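Stumlow Shared Lounge, minutes of the December get-together

Started at 5, or as near as we ever manage. I took the notes again, so blame me for the spelling. Veikko Hämäläinen ran things and kept us moving pretty well until we got to the furniture.

Last month's minutes: fine with everyone, apart from the coffee order, which I had down as 15 bags. It was 5. Fixed now!

The glass table. We spent most of our time on this one (no surprise there). Veikko likes it where it is and I do too, mostly, but the glass is clear and you look straight through it at the carpet, so every dark patch down there is on show. A couple of people asked if we could swap it for a solid one from Bretstead. The price they gave us was $138 before delivery, and that cooled things off fast. We're keeping the glass. I'm also very fond of the white Chinese lettering that curves along with the edge, and I said so, probably twice.
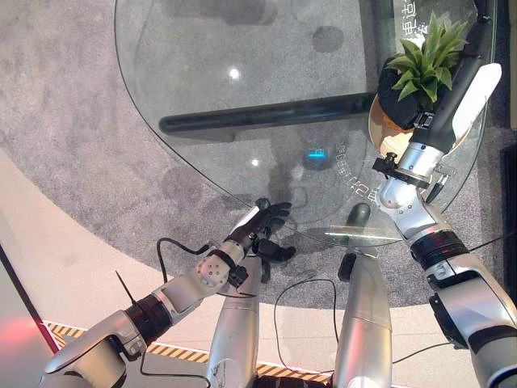 The glass table in the lounge, with the carpet showing through.

Carpet. Khasawneh can come and clean it before the holidays if we clear the floor the evening before. Agreed to book them. The table has to be lifted out, base and all, and I'd like four people for that, please, because last time it was two of us and my back remembers it. Sign-up sheet is by the door.

Plant. It stays on the table, over on the side, in the round woven basket. Somebody wanted it on the windowsill for the light but the sill is too narrow for the basket, we measured. Watering is still whoever gets in first, and please pour slowly!
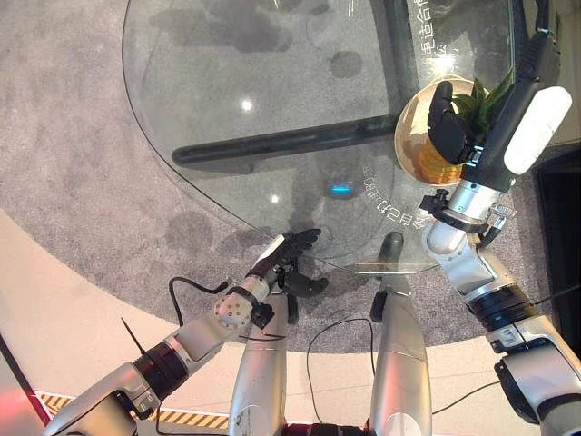 Wiping down. We're out of glass spray again. Britamier has it in packs of 23 (who picks these numbers?) and Veikko thinks a pack would last us some 15 months, so he's ordering one. Use the soft cloths on the glass, the blue scrubby ones are for the sink only.

Any other business: the lamp from the hallway is still looking for a home. I said I'd ask upstairs.

Wrapped up a little after 6. Next one is in January, Veikko is bringing the buns.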